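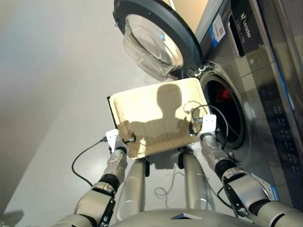
Bianka Sárközi wrote in to ask why the laundry room at Dosberg gets its own checklist when the boiler doesn't. The boiler has a contractor, Bianka. The laundry room has me.

Laundry room, monthly check
March, by Clementina Figueiredo

1. Lint screens. Pass, on the second try. The first try produced enough lint to knit a small relative.

2. Supply hoses. Pass. One has a slight bulge near the tap. Replace before it develops ambitions.

3. Floor drain. Fail. Slow. Found a sock, a button and a Marinho loyalty card. Card expired.

4. Load limits. Comment only. The sign says 12 pounds. Residents read this as an opening bid.

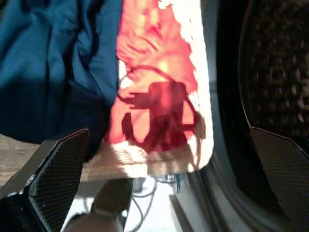

5. Dryer vent. Fail. The outside flap is stuck half open and something has been nesting in it. Zusico quoted $500 to clear it, which seems high for evicting a sparrow. Asking Mindari for another price.

6. Outlets. Pass. Tested both by the sink, and both tripped when they should.

7. Fire extinguisher. Pass. Needle in the green, tag current. Still being used as a doorstop. Moved it back to its hook at 2 p.m. Monday and it was at the door again by supper.

8. Detergent shelf. Pass with grumbling. One bracket loose. Tightened it with a butter knife, will return with a screwdriver.

Next check: after the flap is fixed.

Search this site Enter keyword Go

Related
Stairwell lights, with remarks
Bike room: what we found
Work order 1759: the gate again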